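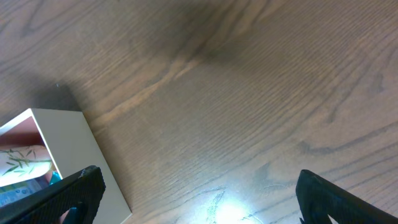 Box, table, fingers. The view from the wrist at my place of work.

Update from the kitting bench at Stollham, where we put small toiletries into small white boxes for people who forgot to pack. February 2019 and the future has arrived, bolted to a rail.

Management calls it the Hadgu cell. We were asked not to give it a name. It has had four.

Before the arms, there were 6 of us on this bench and a radio. Now there are 2 of us and the radio's been moved to receiving, where I'm told it's appreciated.

To be fair, no one got walked out the door. Iwona went to returns and likes it. Lucian went to night dispatch and says he likes it, in the voice of a man whose neighbour is listening.

My new title is Cell Attendant. I attend. If an arm stops, I press the button, wait, and press the other button. Training for this took 60 minutes, and a fair chunk of that was finding the room.

My old title was Packer. Same pay. I asked.

What I didn't see coming is how much you end up rooting for it. A razor is a horrible thing to pick up. Skinny handle, heavy head, lies at whatever angle it fancies. I've done thousands and never gave it a thought until I had to watch something else try.

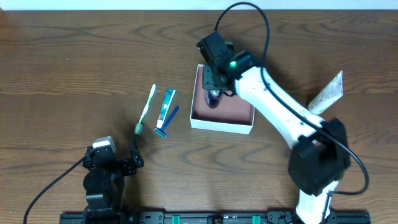
Kiros from engineering asked me how I decide which end of a toothpaste tube to grab. I said I don't decide, I just grab it. He wrote that down and looked very tired.

So half my shift is now explaining my own hands to a bloke with a clipboard. Bit of a promotion, if you squint.

My wrists have stopped aching, I'll give it that. First winter in years I've opened a jar without swearing. My feet are worse from all the standing and watching.

The thing I miss is the talking. You can pack and gossip. You can't attend and gossip, because you're meant to be looking at the light.

Kyu-ri on the other side reckons we'll both be moved along by August. She's put in for the forklift ticket. I've put in for a stool.

The form for the stool is 349. It goes to Burkedum for approval. Will report back.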